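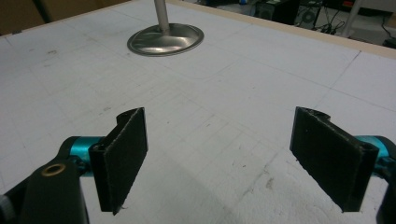 4.2 Travel pace and the size of the map

We had expected, going in, that groups playing an overland campaign would care most about what they met along the road, and we were a little surprised by how often they talked to us about the road itself. Of the 3,931 travel turns logged in the Troltow campaign, 1,861 were spent in hexes the players had already crossed at least once, and many tables told us (quite happily, too!) that going back through familiar country was when the place began to feel like home. 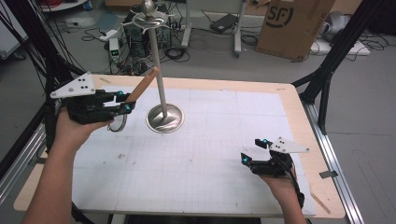 Figure 3. Wooden stick held above a grid-marked sheet.

Ayala and Moser saw much the same thing in their shorter Arberg game, which ran for 15 sessions on a smaller map with slower movement. Their referees let a party rest anywhere it had camped before without rolling for weather, and we borrowed that rule gladly for our second group. It made the long trips home a good deal quicker to play, though two of our referees missed the storms and quietly put them back in by August.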